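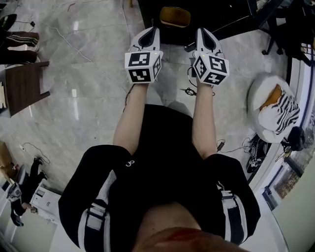 Qui sommes-nous ?

Leltora aménage des coins de pause et des petits salons dans les bureaux et les écoles. L'atelier a ouvert en novembre avec 6 personnes ; nous sommes 15 aujourd'hui.

Nous fournissons surtout des assises d'appoint : poufs ronds, coussins, galettes de chaise, plaids. Les coloris les plus demandés restent le jaune moutarde et le blanc, souvent avec un tissu zébré noir et blanc. Les housses se retirent et se commandent à part — référence 2759 pour le pouf rond.

La gamme Selidach convient aux sols carrelés ou en marbre.

Showroom et retraits : passage Drivesov, sonnette Leltora, le matin jusqu'à 11 h 30. Devis gratuit dès 2000 euros de commande.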